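In praise of the cold pan

I have started bacon in a cold pan every weekend since June, and I am not going back.

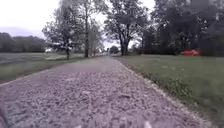 My mother heated the frying pan until it smoked and then threw everything in at once. I did the same for years, and ate a lot of bacon that was black at the ends and floppy in the middle. Then Loubna El Ouafi, who taught the evening class I took in Guvstead, laid her rashers in a stone-cold pan, put it on a low flame and walked off to chop onions. I thought she'd forgotten to light it!

The fat melts out slowly and the rashers more or less fry themselves in it. Give them 7 minutes before the first turn and another 5 on the other side (thick ones want longer), and they come out flat, crisp and evenly brown. Less spitting, too, so there's far less to wipe off the tiles.

And it doesn't stop at bacon. Duck breasts, skin side down, are wonderful this way. So are chicken thighs, and so is sliced garlic in olive oil, which goes sweet and golden when a hot pan would scorch it in seconds. My neighbour Riaan Makhubela swears by it for sausages, and having eaten 3 of his in one sitting I can't argue.

I know the objections. Steak needs fierce heat, yes, and please don't try this with pancakes. But so many recipes begin with "heat the pan" out of pure habit, and I wish more of them would let us put the food in first and light the gas second. Try it on Saturday with the cheapest streaky bacon in the shop. Pour the leftover fat into a jar and do your potatoes in it on Sunday.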